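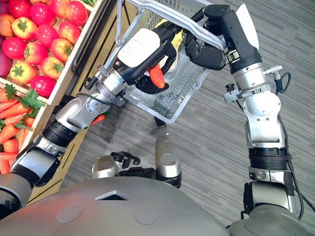 One hand for the basket, one for the carrot: collecting vegetables for an order.

The Basket and the Person Who Carried It
21/12/2019

I have bought my vegetables at Moreira in Lallthorpe since I came to this country, and it is there that I learned the English names of most of them. My teacher in this subject was Kylie Mudgway, who has worked for the shop for 20 years. She corrected my "courgette" without laughing. For the last part of these years her main task has been to collect the orders which people make by telephone or on the computer. She takes a basket and a list, and she walks along the shelves so that another person can stay at home.

In July the owners told the staff that they will give a part of this work to a robot from a company called Curkix. The orders will come to it through a program with the name Zirno, and the staff must also learn this program. Since then I have heard many opinions in our town, most of them very strong. Mine is not so strong, but I would like to explain it.

First I must say that I do not feel sorry for the work itself. To carry a basket all day is hard on the shoulder and on the wrist. Moreira fills 885 orders in a usual week, and every one of them is potatoes, cabbages, carrots, things which are heavy when you put them together. Kylie has a bad elbow. When somebody tells me that a machine has stolen good work from human beings, I want to ask this person how many baskets he has carried.

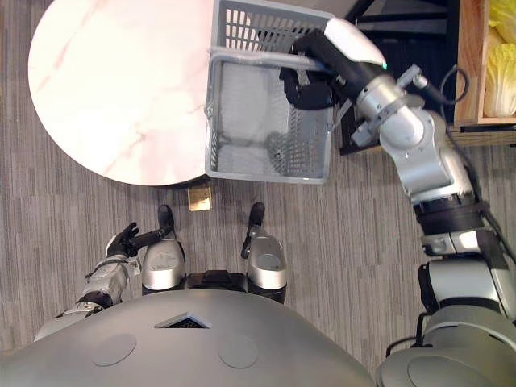

But a job is more than the heaviest part of it. When Kylie collects an order, she knows very often who it is for. She knows that one old gentleman cannot cut a hard cabbage, so she looks for a small one. If the tomatoes are too soft for a family that shops only once a week, she takes those from the back, or she telephones and asks. None of this is written on the list. The owners did not pay for it separately, and I suspect they did not know that they were receiving it.

Now she stands for half of her day near the robot with a small screen, and she confirms what it has taken. She told me that the first week she was more tired than before, although she had carried almost nothing. It is tiring to watch. You must pay attention all the time, but your hands have nothing to do, and you have the feeling that you are the assistant of your own replacement. The shop calls this new position "order supervisor". The pay is the same as it was. I think a person who answers for the mistakes of a machine, and for her own mistakes too, should receive more.

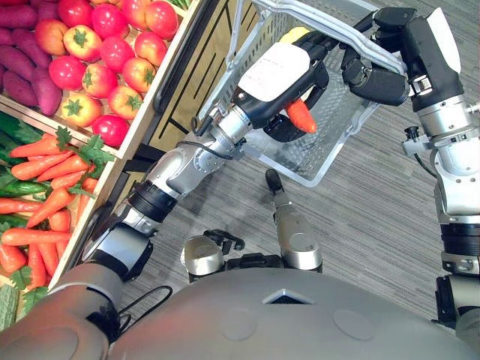
There is also the question of speed. A person who picks carrots may stop to speak with a customer, and the manager will think it is friendly. Zirno writes down every minute when an order is waiting. It does not write down the reason. So the staff speak less with us, and I noticed that I also speak less with them, because I do not want to cause them trouble. In a town of 4000 people this is a real loss. For some of the older customers it was perhaps the only conversation of the morning.

I do not ask the owners to send the robot back. I ask for smaller things, which are also cheaper. Let the staff decide which orders the machine takes and which they keep for themselves. Let them write a note beside the name of a customer, so what Kylie knows about the cabbage can be used also when she is on holiday. Do not count the minutes when somebody is talking with a customer. And ask the people who did the work before what they would gladly give away. At Moreira they were informed in a meeting, and the meeting was short.

Kylie says she would give away the potatoes immediately, 100 per cent of them, and the cleaning of the shelves if it was possible. The tomatoes she would like to keep. She wants to feel them in her hand before they go to somebody's kitchen, and as a customer I would also prefer this.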